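Chapter 7
Clear Plastics and How We Got Used to Them

I want to start with my grandmother's pantry, because I spent a lot of my childhood in it and it had almost no plastic at all. Flour lived in a tin. Beans lived in a jar. If you wanted to know what was in the tin, you opened the tin! By the time I was in school, half of those shelves had gone see-through, and I can't remember anyone remarking on it.

When I teach this material I ask my students to write down every clear plastic thing they touch between waking up and noon. Kwabena Annan, who took the course one September, handed in 2 pages and told me he'd skipped the bathroom. Most of the lists are short on bags (we forget bags the second we put them down) and long on bottles.

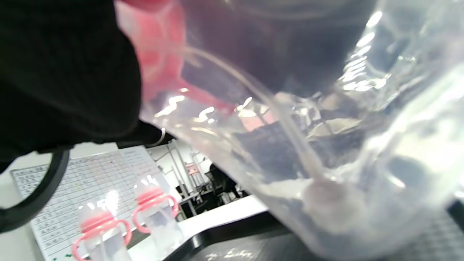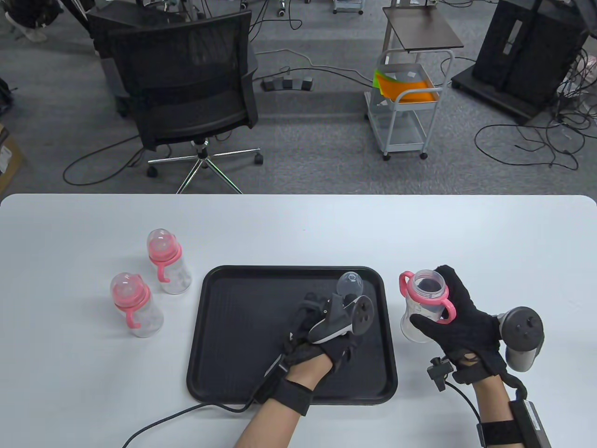
A clear bag, first, and then baby bottles with pink collars and clear caps.

So what makes a plastic clear in the first place? Mostly it comes down to how the long chains inside it are arranged. When they're tangled up every which way, like cooked spaghetti, light can pass through without much trouble. When they line up in neat little crystals, light gets scattered at the edges, and the plastic looks cloudy or white. Thickness matters too, and so do dyes and fillers.

We'll take films first and molded parts second, and I've put the chemistry in its own section so you can come back to it. Keep a grocery bag and an empty water bottle nearby while you read. You'll be stretching one and squeezing the other before we get to Section 7.2.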